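Capstone thread, garment handling project, week 3 of the build. Mostly notes for whoever inherits the repo.

Team is me (Ximena Ledesma) plus the Bremham group. Goal is a policy that can flatten and fold a shirt from demonstrations only. Scope was cut in October: no trousers, no buttons.

Tracking is fiducial cubes, one per hand, mounted on the back of the glove. We tried flat tags first. Lost pose every time the wrist rolled past the tag normal. A cube keeps at least one face toward the camera most of the time.

Calibration: 15 static poses per hand before each session, straps done up first. If a strap gets loosened, do the whole set again. Zadska is the script that checks this. Do not skip Zadska.

Demo target is 100 per operator. Anything under 800 frames gets flagged for review, as it usually means the logger started late.

Fixed view and tool view, same session:
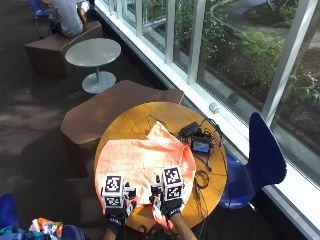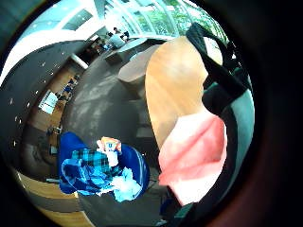

Time sync is still the weak point. The two streams drift by 3 frames over a long take. Quiroga (our aligner) corrects a constant offset but not drift. I have a linear fit working on a branch and will merge once the tests pass.

Second open issue: fabric over the cube. When a sleeve flips up over a marker we get a gap, and interpolating across it gives a hand path that cuts through the table. For now those segments are masked out of training.

Naming, before anyone asks: the dataset folder is Joma, lower case in the paths. Write-up of the labelling format goes in the readme tonight.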